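Notebook, bench 2, March

Hand-held demos, soft goods set

Present: Nyokabi, Mwangi, me (Peninah) until the afternoon. Nassoro on the recording machine.

Aim for the block: 200 usable demonstrations of picking up a single glove by the cuff, lifting, and laying it down palm up. All by hand with the linkage gripper, no arm involved. The same task goes on to remote control at Dultitz once the hand-held set is trained and we know what the policy gets wrong.

1. Set-up

Timing offset between gripper encoder and video checked with the tap test before starting. Came out at 21 ms, same as last block, left in the config. Opening width calibrated at both stops. Mwangi re-seated one of the pivot pins — it had been walking out under load and the width reading drifted with it. Drift gone after that. Please check the pins at the start of every block and write it down here.

2. Grasp point

First attempts pinched the fingers of the glove. Bad idea. The tips fold under on lifting and the palm ends up anywhere. Changed the instruction to: cuff only, both finger pieces closing on the gathered fabric, hold for a moment just over the table, then move. The cuff bunches up when clamped and that seems to help the hold. Nyokabi prefers to come in low and nearly flat to the table; Mwangi comes in steeper. Keep both styles, but tag the operator in the log so we can split them later.

The hold pose we want in every demo, palm to the camera and fingertips away from the jaw:

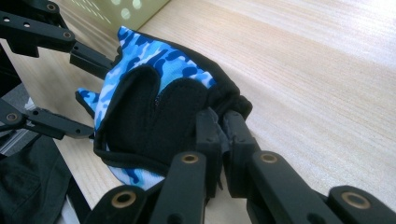
3. Problems

a) Near links block a good part of the lower view when the jaw is closed. The cuff can still be made out between the finger pieces. Nassoro wants to mask the links out in training. I would leave them in for the first run, as the arm at Dultitz will carry the same jaw and see the same thing.

b) Black on black. Cuff, palm and finger pieces are close in tone, and the segmenter merges them as soon as the jaw shuts. The camouflage part is picked up without trouble. Tried raising exposure: the tabletop washed out before the cuff got any clearer. Put back to the old value.

c) Operators close too fast. Width goes from open to shut in a handful of samples and the policy will have little to learn from in between. Asked for a slower close. Mwangi's later takes are better, Nyokabi's were fine from the start.

d) Lost tracking on takes where the tool was swung in quickly from the side. Discarded on the spot and repeated.

4. Data

Stored under the Galero tree, soft_goods/glove/cuff. Almost 3000 frames thrown away for lost tracking, all from (d). Miloslav Šindelář has the script that flags these on import; it is not merged yet, so run it by hand before copying anything over.

5. Next

Finish the count with Nassoro as third operator.
Train once with links visible, once masked, same seed.
Ask Miloslav whether the width signal should be smoothed before or after resampling. We do it before, and the closing edge looks too soft in the plots.
Left-hand and right-hand starts need balancing. Mostly right so far.

P.C.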